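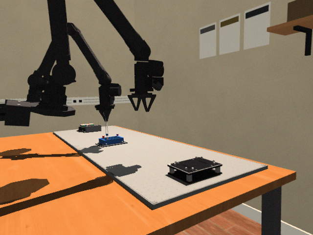
4장. 시연 모으기: 양팔 피펫 작업

3장까지 마치셨다면 Clondia가 설치되어 있고, 조종 장치 두 개가 모두 인식되고, 연습용 장면에서 팔을 이리저리 움직여 보셨을 겁니다. 수고 많으셨습니다. 설치가 제일 지루한 부분이고, 4장부터는 손을 쓰는 일이라 훨씬 재미있습니다. 이 장에서는 시뮬레이션 실험대에서 피펫 팔과 그리퍼 팔을 함께 조종해 학습용 시연을 녹화하고, 쓸 만한 것을 골라 저장하는 데까지 갑니다. 처음 하시는 분은 오전 한나절을 통째로 비워 두세요. 익숙해지면 훨씬 빨라지지만, 첫날부터 서두르면 다음 날 절반을 지우게 됩니다(저희도 그랬습니다).

4.1 시작하기 전에

필요한 것은 많지 않습니다. 편한 의자, 팔꿈치를 올려놓을 수 있는 책상, 그리고 3장에서 만든 작업자 계정이면 됩니다. 계정은 꼭 본인 것을 쓰세요. 사람마다 손버릇이 달라서, 나중에 누구의 시연인지 알아야 데이터를 고르게 섞을 수 있습니다. 옆자리 동료가 로그인해 둔 채로 자리를 비웠더라도 로그아웃하고 다시 들어가 주세요.

1. Clondia를 실행하고 작업 목록에서 Brernex 묶음을 엽니다.
2. 묶음 안에서 "랙 접근, 양팔"을 고릅니다. 이름이 비슷한 "랙 접근, 한팔"이 바로 밑에 있으니 한 번 더 확인해 주세요.
3. 장면이 다 뜰 때까지 기다립니다. 벽과 바닥이 먼저 나오고 팔이 맨 나중에 나타나는데, 팔이 보이기 전에는 조종 장치를 건드리지 않습니다.
4. 화면 아래쪽 상태 줄에 "준비"가 뜨면 두 손을 조종 장치에 올립니다.

참고: 장면이 뜨는 데 60초가 넘게 걸리면 그래픽 설정이 "정밀"로 되어 있을 가능성이 큽니다. 녹화할 때는 "보통"으로 충분합니다. 그림자는 "보통"에서도 그대로 나오니 걱정하지 마세요. 학습용 영상은 나중에 서버에서 다시 그립니다.

4.2 실험대와 친해지기

녹화 단추를 누르기 전에 실험대를 천천히 한 바퀴 둘러보시기를 권합니다. 구멍이 촘촘한 흰 판 위에 물건 세 가지가 놓여 있습니다. 안쪽의 작은 짙은 회색 트레이, 그보다 조금 앞의 파란 랙, 그리고 오른쪽 절반을 차지한 검은 2단 장비입니다. 이번 작업의 주인공은 파란 랙이고, 나머지 둘은 부딪히지 말아야 할 이웃이라고 생각하시면 됩니다.

랙 위로는 빨간 마개와 보라색 마개가 솟아 있습니다. 피펫 팁은 이 두 마개 사이로 내려갑니다. 작업 지시문에서도 위치를 말할 때 "왼쪽 구멍", "세 번째 줄" 같은 표현 대신 마개 색을 기준으로 씁니다. 시점을 돌리면 왼쪽과 오른쪽이 금세 헷갈리는데, 색은 어디서 봐도 그대로입니다.

참고: 벽에 붙은 종이와 선반은 배경입니다. 팔이 닿을 일도 없고 지시문에도 나오지 않습니다. 배경은 서버에서 다시 그릴 때 바뀔 수 있으니, 종이나 선반 모서리를 눈대중의 기준으로 삼아 팁을 맞추는 버릇은 들이지 않는 편이 좋습니다.

4.3 첫 시연 녹화하기

처음 몇 번은 녹화를 켜지 않고 연습하셔도 됩니다. 손이 좀 풀렸다 싶으면 다음 순서대로 진행하세요.

1. "초기 자세"를 눌러 두 팔을 위로 올립니다. 물건의 위치도 이때 조금씩 새로 섞입니다.
2. 화면 위쪽의 지시문을 소리 내어 읽습니다. 조금 쑥스럽지만 정말 도움이 됩니다. 눈으로만 훑으면 빨강과 보라를 바꿔 읽는 일이 생각보다 잦습니다.
3. 녹화 페달을 한 번 밟습니다. 상태 줄이 "녹화 중"으로 바뀝니다.
4. 왼손으로 피펫 팔을 움직여 팁을 랙 위로 가져갑니다. 이 구간은 시원하게 움직여도 괜찮습니다.
5. 팁이 마개보다 조금 높은 곳에 오면 속도를 줄이고, 팁이 똑바로 아래를 향하는지 봅니다. 기울었으면 내려가기 전에 바로잡습니다. 내려가면서 고치면 학습된 정책도 꼭 그렇게 내려가면서 고치려 듭니다.
6. 두 마개 사이로 천천히 내립니다. 구멍 바로 위에서 잠깐, 숨 한 번 쉴 만큼만 멈춥니다.
7. 그동안 오른손의 그리퍼는 손가락을 벌린 채 흰 판 위 빈 곳에 띄워 둡니다. 피펫 헤드의 오른쪽이 가장 편안한 자리입니다.
8. 지시문이 요구하는 깊이까지 팁을 넣었다가, 들어간 길 그대로 곧게 빼냅니다.
9. 두 팔이 모두 마개보다 높이 올라오면 페달을 다시 밟아 녹화를 끝냅니다.

주의: 팁이 구멍 안에 있는 동안에는 옆으로 움직이지 마세요. 시뮬레이터는 팁을 부러뜨리지 않고 랙을 끌고 가게 두기 때문에 화면에서는 멀쩡해 보일 수 있습니다. 그래도 그 시연은 쓸 수 없습니다.

주의: 두 팔의 긴 링크는 팁이나 손가락만 보고 있으면 시야에서 빠지기 쉽습니다. 그리퍼를 피펫 쪽으로 옮길 때는 손가락 끝보다 그 위의 링크가 먼저 닿는 일이 많습니다. 오른쪽 아래의 작은 충돌 표시등이 노랗게 변하면 더 가까이 가지 말고 그리퍼를 먼저 물리세요.

4.4 쉬고 있는 팔에 대하여

저희가 가장 자주 받는 질문이라 따로 적어 둡니다. 이번 작업에서 그리퍼 팔은 대부분의 시간 동안 기다리기만 합니다. 그러다 보니 오른손을 조종 장치에서 아예 떼도 되느냐고들 물으시는데, 떼지 말고 가볍게 얹어 두시는 쪽을 부탁드립니다. 손을 떼면 그리퍼가 한 점에 못 박힌 듯 멈추고, 학습 시스템은 기다리는 자세를 딱 하나만 배우게 됩니다. 자연스럽게 조금씩 흔들리는 정도가 좋습니다.

그렇다고 일부러 흔드실 필요는 없습니다. Wiriya 시범 운영 때 Wouter Stevens 씨가 이 이야기를 너무 성실하게 받아들여서 그리퍼를 계속 빙글빙글 돌려 주셨는데, 그 뒤로 한동안 저희 정책도 쉬는 팔을 빙글빙글 돌렸습니다. 보기에는 즐거웠지만 결국 그날 시연은 전부 새로 모았습니다.

기다리는 위치는 시연마다 조금씩 바꿔 주세요. 어떤 때는 높게, 어떤 때는 판 가운데 쪽으로 가깝게 두면 됩니다. 다만 검은 2단 장비의 윗판 바로 위는 피해 주세요. 다음 묶음에서 그 자리를 쓰기 때문에 두 작업의 데이터가 섞였을 때 골치가 아픕니다.

4.5 검토하고 저장하기

녹화가 끝나면 재생 창이 저절로 열립니다. 귀찮으시더라도 매번 끝까지 봐 주세요. 두 배속으로 보셔도 됩니다.

1. 지시문과 실제 동작이 맞는지 봅니다. 색을 잘못 읽었다면 버리지 말고 "지시문 수정"을 누르세요. 동작이 깨끗하면 지시문만 바꿔서 살릴 수 있습니다.
2. 랙이 밀리거나 돌아가지 않았는지 봅니다. 시작 화면과 끝 화면을 겹쳐 보는 단추가 재생 창 왼쪽에 있습니다.
3. 등급을 고릅니다. "좋음", "보통", "실패" 가운데 하나입니다.
4. "저장"을 누르고, 번호가 매겨질 때까지 기다린 다음 넘어갑니다.

"실패"를 고르기가 마음 아프실 수 있다는 것, 잘 압니다. 그래도 실패한 시연은 지우지 말고 실패로 저장해 주세요. 성공 여부를 판정하는 모델을 따로 가르치고 있어서 그쪽에서는 아주 귀하게 씁니다. 지워도 되는 것은 장비 오류로 녹화가 중간에 끊긴 경우뿐입니다.

중간에 한 번 삐끗했다가 스스로 바로잡은 시연은 "보통"으로 저장하고 메모란에 "회복"이라고 적어 주세요. 팁이 마개 쪽으로 쏠렸다가 다시 올라와 맞춘 경우가 대표적입니다. Yanling Meng 씨가 매주 이 메모를 검색해서 회복 동작만 따로 모으는데, "회복함"이나 "다시 잡음"처럼 적으면 검색에 걸리지 않습니다. 두 글자만 적어 주시면 됩니다.

4.6 얼마나 모으면 될까요

한 사람이 하루에 맡는 양은 시연 80개입니다. 20개마다 한 번씩 쉬어 주세요. 화면에도 휴식 알림이 뜨지만 끌 수 있게 되어 있어서, 끄고 계속하시는 분들이 꼭 계십니다. 손목이 피곤해지면 6단계의 잠깐 멈춤이 제일 먼저 사라지고, 그 차이는 데이터에 그대로 남습니다.

현재 Grulcombe 저장소에 올라가 있는 "랙 접근, 양팔" 시연은 "좋음" 등급만 세어 1181개입니다. 빨간 마개 쪽 지시문이 보라색 쪽보다 많은 편이니, 지시문을 고를 수 있는 화면이 나오면 당분간은 보라색을 골라 주시면 고맙겠습니다.

4.7 잘 안 될 때

팔이 손보다 늦게 따라온다: 조종 장치의 무선 연결을 끊고 케이블로 연결해 보세요. 그래도 늦으면 다른 프로그램, 특히 영상 회의 창을 닫습니다.

팁이 랙에 닿지 않았는데 충돌로 기록된다: 파란 랙 밑에는 랙보다 조금 넓은 얇은 검은 받침판이 있습니다. 랙 옆으로 낮게 지나가다가 이 받침판을 건드린 경우가 많습니다. 접근 높이를 조금 올려 주세요.

그림자 때문에 구멍이 잘 안 보인다: 팔이 드리우는 그림자가 랙 앞쪽까지 오는 것은 정상입니다. 시점을 조금 돌리면 대개 해결됩니다. 조명 설정은 바꾸지 마세요. 바꾼 값이 시연 파일에 함께 저장됩니다.

페달을 밟았는데 녹화가 시작되지 않는다: 상태 줄에 "준비"가 떠 있는지 먼저 보시고, "검토 대기"라고 되어 있으면 바로 앞 시연에 등급을 매기지 않은 것입니다.

저장 번호가 나오지 않는다: 창을 닫지 말고 그대로 두신 채 Hooman Ranjbar 씨에게 연락해 주세요. 창만 열려 있으면 거의 모든 경우에 되살릴 수 있습니다.

다음 장에서는 같은 실험대에서 그리퍼 팔이 물건을 집는 작업으로 넘어갑니다. 오늘 모은 시연이 모두 "업로드 완료"로 표시되었는지 확인하고 Clondia를 종료해 주세요.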